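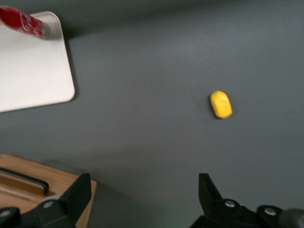 Skoltero open day, Bukero

Quick post, will tidy up later (probably won't). Went to the Skoltero open day on Sunday, the shop behind Bakker Street with the green roll-up door. Doors at 9, got there ten past, already a line for the coffee. Free entry, name tag, a sheet of paper with a map on it that was upside down compared to the building.

For anyone who hasn't been: Skoltero do small automation jobs, packing benches mostly, and the Pisau project is their tabletop arm work. Pick it up, put it down, do it again with something a different shape. Open day is once a year and this was the first time they let people stand right up by the benches. Yellow tape on the floor, stay behind it, otherwise go where you like.

Notes below more or less in the order I walked it. Scribbled most of this on the back of the map so forgive the gaps.

THE PISAU TABLE

The one everybody wanted. Arm over a plain gray table, two black fingers on the end, small camera up by the wrist so you get the view the arm gets. That's the shot at the top. White tray with a Coke can lying on its side, wooden tray nearer the fingers, and one little yellow piece out on its own in the middle of all that gray.

Blurry, yes. I like it blurry.

Fingers wide open in that one. You can see the screw heads on the brackets, two a side. I asked about the finger shape, since they taper so much, and got a long answer about small parts and tight corners that I only half wrote down. Narrow tip = gets in between things without knocking the neighbors. The fingers come off and get swapped depending on the job. They have a drawer full of old ones, some looked chewed.

The yellow thing: no idea what it's meant to be. Guy next to me said foam, kid in front said lemon candy. Kid was very sure.

The demo runs like this. Somebody puts stuff out, steps back, hits go. The arm comes down slow, stops over the thing, kind of thinks, then goes in. Between moves it swings back faster than you'd expect and the whole front row leaned away the first time. Second time too, a bit.

What I hadn't thought about before is how little it sees. From the front row you've got the whole table. From the wrist you've got a patch of it, and the trays run off the side. So it has to move to look. Watching the arm and the screen together I got slightly seasick, would recommend.

Asked why soda cans. Shiny, round, rolls away, everyone knows how big it is. Good enough for me.

Asked about the table color too. Matte so the lights don't bounce. They had a white one before and everything pale vanished on it.

QUESTIONS PEOPLE ASKED AT THE TABLE

Writing these down while I remember, answers are my wording not theirs.

Does it know what a can is? Sort of. It's been shown a lot of cans.

How many tries did it take to learn? 576 recorded runs for the task they were showing, done by hand with a person steering. Someone whistled. Apparently that's not a lot.

What happens if you move something halfway through? They did it for us. It stopped, backed up, looked again, went to the new spot. Biggest "ooh" of the morning.

Can it drop things? Oh yes. Dropped a wooden block on the second round I watched and it bounced off under the bench. Arm carried on like it still had it, went over to the tray, opened up, put down nothing very carefully. Huge laugh. They said that's a known one and they're working on it.

Can it pour? No.

Can I have a go? Yes, see next bit.

THE STEERING STATION

Back left, past the shelves. You hold a handle thing and squeeze, the arm squeezes. 3 minutes each and a line to get on. I waited through two coffees.

Harder then it looks. Much. You think you're right over the block and you're an inch off to the side. If you watch the real arm you do badly, if you watch the wrist screen you do less badly. I got one block in the box and shoved another one clean off the table.

The ones doing well were all about eleven years old.

There was a sheet on a clipboard where you could write down your score. I didn't.

PACKING BENCH

Regular Skoltero work this, not the research stuff. Small boxes come down a belt, arm puts a folded leaflet in each, lid goes on, out the far end. 43 boxes a minute when it's running flat out. They had it turned way down so people could follow it.

Nice noise. Tick, shuff, tick, shuff.

They stop it by hand every so often to top up the leaflets. I figured that bit would be automatic too but no, a person with a stack of leaflets. Stood there a good while. Lots of people did, it was the warm end of the shop.

Spoke to a couple who'd come over because they do soap at home and wanted to know if anything here was small enough for them. Answer was not really, not yet, but they got a proper chat and some numbers on a card. Nobody got the hard sell all day, should say that.

THE REPAIR CORNER

My favorite, barely anyone there. Bench with an arm opened up at the elbow joint, covers off, wires out, and you could ask anything. Cables go first, they bend thousands of times in the same spot and one day that's that. Then the rubber on the finger tips on the models that have it. Motors hardly ever.

Tried turning a joint by hand with the power off. Stiff, smooth, like stirring cold honey.

Also learned they keep a list taped inside the cupboard door of what broke and when. Long list. Someone has drawn a small skull next to one of the entries and I couldn't get the story.

THE TALK

In the back room at 11. Went on a bit. First half on how the shop started, second half on Pisau and where it's going. Main points I got:

- want the same arm to handle mixed trays, so hard things and soft things together
- cheap cameras on purpose, if it only works with an expensive one it's no use to a small shop
- next job is getting it to recover on its own after a drop
- they are hiring, one bench tech, ask at the desk

Good question from the back on whether it'll put people out of work at places like the Bakker plant. Fair answer I thought, no dodging: some of the dull lifting goes, somebody has to look after the arms, and those aren't always going to be the same people. Room went kind of quiet. Then cake.

SMALL THINGS

Parking is bad. Use the lot by the feed store and walk.

Coffee fine, cake better. The lemon one went first.

Ear plugs in a bowl by the door, take some if you're going to stand by the compressor. I didn't, regretted it.

You can take pictures all over except the one curtained bay near the office. Didn't ask.

The wrist view is up on a screen beside the arm, and it's worth a few minutes on it's own without looking at the arm at all. After a while you stop noticing the fingers at the bottom, same as you don't notice your nose.

Kids okay, strollers tricky around the belt.

Map: turn it upside down.

IF YOU'RE GOING NEXT YEAR

Go early, do the steering station first before the line builds, then the Pisau table, then repair corner when everyone else is in the talk. Wear shoes you can stand in. They'd like people to bring small household objects for the arm to try, nothing glass, nothing wet. A lady had brought a wooden spoon and it did get picked up, third try, by the wrong end. Round of applause.

I'm bringing a potato.

If you were there and got the block bouncing under the bench on video, please send it, mail link's at the bottom. I missed it, was looking at the screen.

Filed under: Days Out / Open Doors / Machines & Workshops

Print this page
E-mail this to a friend

Recent galleries
Bukero flea market, the rainy one
Old pumps and engines at the Bakker yard
Model train weekend, upstairs hall
Skoltero open day, last year
Kite morning at the reservoir
Bread ovens of Bukero, part two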